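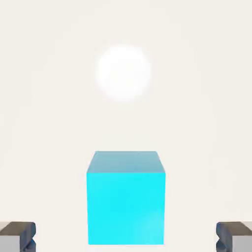
How often does the Jelletti need feeding with fresh bedding?
About once a fortnight in spring and summer, and hardly at all once the nights turn cold.

Jelletti Worm Composter, four-tray garden model
Made by Boltik, Skelliston
Product code 2760

We've sold a lot of wormeries over the years and this is the one we keep going back to at home. It takes peelings, tea leaves, torn-up egg boxes and the sad end of a lettuce, and gives you dark, crumbly compost and a steady trickle of liquid feed from the tap at the bottom. Tomatoes love it! So do sweet peas, if you water it down well first (one part feed to ten parts water is plenty).

The trays stack on top of each other. You start the worms in the lowest one with a block of soaked coir, and when that's nearly full you add the next. They wriggle up through the holes after the fresh food and leave the finished stuff behind, so there's no picking through it by hand – well, you may find a few stragglers, and they can just go back in the top.

What you get
Four stacking trays with a lid
Base with drainage tap
Coir block
Moisture mat
Printed guide by Shu-fen Poon, updated for this model

Worms are sold separately, as most people like to choose their delivery day. We suggest a half-kilo bag of tiger worms from Soomro.

Capacity: 80 litres with all trays in use
Weight empty: 5 kg
Spares: replacement tap, order code 404

Where to put it
Anywhere out of full sun. Ours lives by the back door, between the water butt and the bins, and it has been happy there through two frosty winters with an old bit of carpet over the lid. A shed or garage is fine too. Level ground matters more than you'd think, or the liquid gathers in the far corner and never reaches the tap.

Feeding
Go gently for the first month. A couple of handfuls at a time is enough while the worms settle, and they'll get quicker as there get to be more of them. Chop things small if you can be bothered. Onion skins and citrus peel are best kept to a minimum, and meat or cheese should stay out altogether. If it starts to smell, stop feeding for a week and mix in some shredded cardboard.

The guide has a lovely section on using the compost for seed sowing, sieved and mixed half and half with leaf mould. We tried it with leeks in March and they came up like grass.

Extra trays fit all Jelletti bases, old and new. Page last updated July 30, 2019.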